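4.2 How dealers describe condition

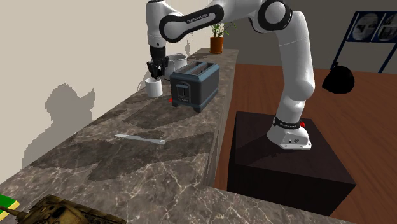
Figure 3

I went into this part of the study thinking condition would be the easy bit. A newspaper is either torn or it isn't, right? Well, no! Of the 3,000 catalog entries I read for old newspapers and magazines, I pulled 400 where the same issue had been offered by more than one dealer, and the wording was all over the place. One seller's "nice" is another seller's "good only," and a few people (I'm looking at the Pralby lists here) use "clean" for papers with a mailing label stuck right over the headline.

The Grandberg catalogs were the most consistent of the lot. They always give the page count first, then the size, then the flaws, and they tell you whether a fold is along the spine or across the middle. That matters a lot with tabloids - a center fold often runs straight through the front page photo. Henríquez does something similar but leaves out browning completely, so I had to drop those entries from the paper tone table.

I also asked Dwayne Ambrose to grade 300 of the listings blind, using only the dealer's text with the price and seller's name removed. He put far more of them in the middle grade than I did. We talked it over in April and I think he's right that I was being too generous with the word "complete." To me it meant nothing was missing. To plenty of dealers it only means that all the pages are there, and a clipped coupon doesn't count against it.

Sumix listings had no written grades, only a number from one to five, so they're handled separately in section 4.3.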